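Robot Software, Unit 6
From Hand-Held Demonstrations to a Two-Arm Cloth Policy

Reading before class: the lens model notes from Unit 3 and the README in the Musum repository. Bring a laptop with the course container already built.

6.1 What the policy sees

Each tool has a single wide-angle camera looking out over its own fingers. The policy gets that view, the finger opening, and the pose of the tool relative to where it was a few steps ago. It gets no map of the room and no view from above. For bedding work this means the cloth, the mattress and the far wall all share one round image, and the part that matters most is the small region between the fingertips.

Do not undistort the images before training. Straightening a fisheye view throws away resolution near the rim, and the rim is often where the second tool shows up. Keep the raw circle, mask the black corners, and resize. The only stage that needs the lens model is pose tracking, and it reads the calibration file directly.

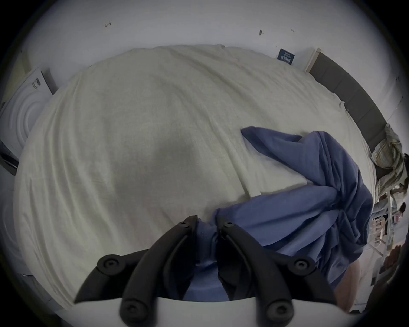
The fingers stay in nearly the same place in every image, so they make a good check on the mount. Musum stores a finger mask for each tool and compares it with the first images of a new episode. If the overlap is poor, the camera has shifted and the calibration has to be redone. Run this check before anything else. A shifted camera gives you a policy that closes beside the cloth, and the training loss will look fine.

6.2 Time alignment

Two tools means two clocks. Our recorder, Dretis, stamps images when they arrive at the host, which is later than when they were exposed. The delay differs between the tools. Measured on the lab setup, it was 65 ms on one side and 19 ms on the other. Uncorrected, the left hand appears to react to things the right hand has not done yet.

The fix has two parts:

1. Measure the delay for each tool by filming the same on-screen clock with both cameras.
2. Subtract that delay from each image stamp, then interpolate the tool poses to the corrected times.

Interpolate position linearly and rotation with slerp. Leave finger opening as the nearest sample. A smoothed opening signal blurs the moment of the grasp, and in cloth tasks that moment is what you are trying to learn.

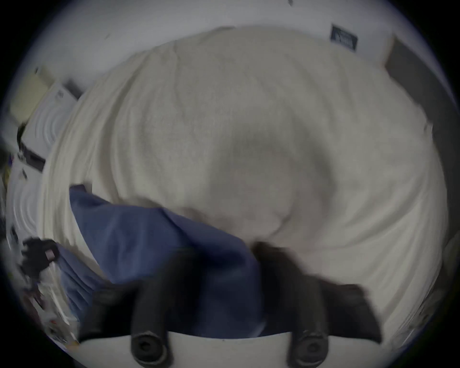
Fast moves cause a separate problem. When a tool swings, its own fingers may smear, and the tracker has fewer sharp features to work with. Plain bedding adds to this because there is little texture on it. Dretis writes a tracking score for each image. Drop any stretch where the score stays low and split the episode there. Do not fill the gap by interpolation. The two halves can still be used as separate training samples.

6.3 Relative pose between the tools

For single-arm tasks you can express every action relative to the current tool pose and stop there. Stretching a cloth needs one more input, the pose of one tool relative to the other. Without it each arm learns its own pull, and the distance between the hands drifts.

Both tools have to be localized in the same map for this to work. Record the mapping pass first, then start both tools from that map. If one of them fails to localize, mark the episode as single-arm and keep it out of the two-arm set.

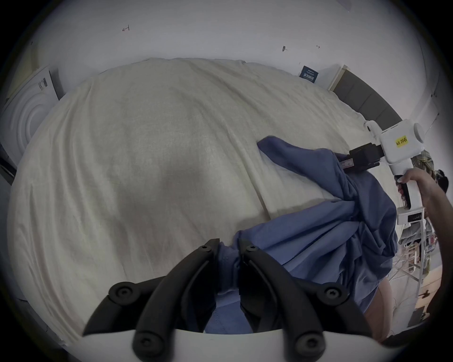

Figure 6.3. Blue fabric held at both ends, viewed from one of the two tools.

At run time the same quantity comes from the arm kinematics and the base-to-base calibration. Write it in the same frame order as in training. Swapping left-to-right for right-to-left is the most common bug in this unit, and the code will run without an error.

6.4 Lab work

Use the Buthelezi split of the bedding data, already on the course server. Train with the Tonderix config as given and change only the inputs named below.

a. Train once with the relative tool pose and once without. Plot the distance between the tools over each held-out episode.
b. Shift one image stream by 2 frames and train again. Report what happens to the predicted closing time.
c. Find one episode that should have been split and was kept whole. Give the episode number and the tracking scores.

Hand in the plots, the config diff and a page of notes. Checkpoints stay on the server.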